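4.3 Configurer la file d'attente et le cache de Clumix

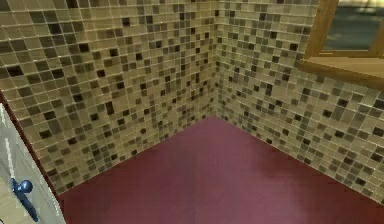 Sorcha Fitzgerald signale qu'après une installation par défaut le traitement des tâches s'arrête dès la fermeture de la session SSH, et demande s'il faut déclarer le worker comme service avant ou après la première migration. Il faut le déclarer après : le worker lit la table des tâches au démarrage et quitte avec le code 3 si elle est absente. L'ordre des étapes ci-dessous tient compte de ce point.

Prérequis

Clumix installé selon la section 4.1, base de données accessible, compte système « clumix » créé. Le binaire de Redis doit être présent sur le serveur ou sur un hôte joignable. Les commandes sont à exécuter depuis le répertoire racine de l'application, sauf indication contraire.

Procédure

1. Relever le chemin complet de l'interpréteur PHP :
which php
Noter la valeur renvoyée. Sur les hébergements mutualisés, plusieurs versions coexistent et la commande peut renvoyer celle du système au lieu de celle du site.

2. Ouvrir le fichier config/queue.ini et renseigner les clés suivantes :
driver = redis
php_path = /usr/bin/php
max_jobs = 1000
retry_after = 80
La valeur de retry_after est exprimée en secondes. Ne pas mettre de guillemets autour du chemin.

3. Lancer la migration :
php clumix migrate --queue
Le message « queue tables ready » doit s'afficher. En cas d'erreur de droits, vérifier que l'utilisateur SQL dispose du privilège CREATE.

4. Tester le worker au premier plan :
php clumix worker --once
Une tâche de contrôle est placée dans la file puis exécutée. Le journal se trouve dans storage/logs/worker.log.

5. Créer le fichier /etc/systemd/system/clumix-worker.service avec le contenu suivant :
[Unit]
Description=Clumix worker
After=network.target
[Service]
User=clumix
WorkingDirectory=/srv/clumix
ExecStart=/usr/bin/php clumix worker
Restart=always
[Install]
WantedBy=multi-user.target

6. Recharger la configuration et activer le service :
systemctl daemon-reload
systemctl enable --now clumix-worker

7. Dans le panneau d'administration, ouvrir Réglages > Système > File d'attente. L'état doit passer à « Actif ». Recharger la page si l'ancien état reste affiché.

Attention : ne pas exécuter le worker sous le compte root. Les fichiers de cache créés appartiendraient à root et le serveur web ne pourrait plus les supprimer. Pour rétablir les droits :
chown -R clumix:clumix storage

Réglage du cache

8. Dans config/cache.ini, définir le préfixe. Il est obligatoire lorsque plusieurs instances partagent le même serveur Redis :
prefix = site1_
max_entries = 2000
Au-delà de max_entries, les entrées les plus anciennes sont évincées. Une valeur supérieure est acceptée, mais la page de statistiques n'affiche que les 2 000 premières lignes.

9. Vider le cache existant :
php clumix cache:clear

10. Redémarrer le worker. Il conserve la configuration en mémoire et ignore toute modification des fichiers .ini jusqu'au redémarrage.

Remarque : le module Rero gère son propre cache et n'est pas concerné par l'étape 9. Utiliser « php clumix rero:flush ». Cette commande ferme aussi les sessions ouvertes.

Remarque : avec l'extension Zollex, la clé max_jobs est plafonnée à 1 000. Toute valeur plus élevée est ramenée à ce plafond sans avertissement dans le journal.

Nombre de processus

Un seul processus suffit pour l'envoi de courriels et la génération de vignettes. Pour les imports volumineux, ajouter « --processes=4 » à la ligne ExecStart. La limite est de 12 processus par instance. Chaque processus ouvre sa propre connexion à la base : contrôler max_connections avant d'augmenter la valeur.

Dépannage

État « Inactif » alors que le service tourne : le préfixe diffère entre l'application web et le worker. Comparer la sortie de « php clumix config:show cache » sous les deux comptes.

Tâches exécutées deux fois : retry_after est inférieur à la durée réelle de la tâche. Augmenter la valeur, puis reprendre à l'étape 10.

Code de sortie 3 : tables absentes, reprendre à l'étape 3.

Code de sortie 5 : connexion Redis refusée. Vérifier le port et la directive bind.

Section relue par Gráinne Ó Ceallaigh. Suite : 4.4 Sauvegarde planifiée.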